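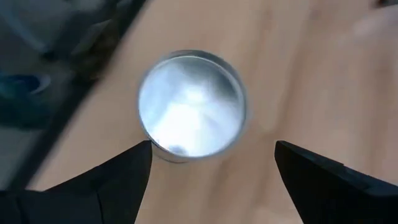 Wrist view, metal cup, fingers open on approach.

October 26, 2026. Gripper comparison, cups and cans, Clinstead bench.

Carried over from August: Unitora fingers (stock) against the Matić set, same arm, same controller, same approach height. Today was meant to settle whether the wrist camera can do the centering without help from the fixed one.

Bare metal is still the bad case. The circle fit locks onto the outer rim most of the time, then jumps to the bright patch inside the cup and pulls the target toward the bottom of the image. Exposure at 4000 us is too long for this. At 802 us the rim holds, but the wood loses its grain and the plane estimate gets noisy. Left it at 802 and took table height from the calibration file instead. Cups only — cans go back to 4000.

Fingertip mask redone for both sets. The old mask let the tips through and the fit read them as rim. 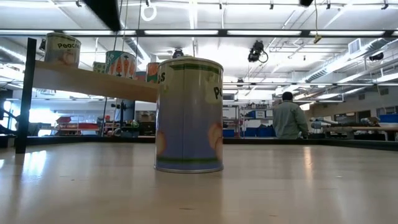 Does the fixed camera still earn its place if the wrist camera does the final approach?
It stays for the coarse pose, and the wrist camera takes over for the last 26 mm.

Label detection from the fixed view depends on how the can is turned. If the word wraps past the side, the text match fails and the color match has to carry it. Fruit and vegetable labels separate well on color. Two cans with the same label at different depths do not, and need the size check as well. Glare off the tabletop gives false edges under the can base; cropping the lower strip of the box removed most of them.

Finger notes. Unitora: good on tall cans, slips on wide ones when the grasp is above mid height. Matić: better contact on wide cans, but the tips need more clearance, so neighbors get bumped. Grip force left at setting 2 for both. Setting changes wait until the Norkusstead pads are in.

Second arm added for the handover trials.

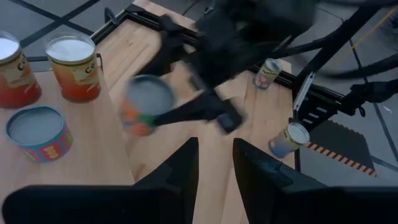

Wrist view, other arm moving with a can, more cans on both sides of the table.

Motion blur on the moving can makes the label useless at 4000 us. Tracking through the move is not worth chasing — wait for the stop flag, then grab a fresh image. Added a hold to the controller script before the second detection call.

To do:
Split exposure by object class in the config, not by hand.
Rerun wide cans with the Matić set, lower grasp.
Check cable slack on the second arm at full reach.
Log the stop flag time next to the image time, same clock.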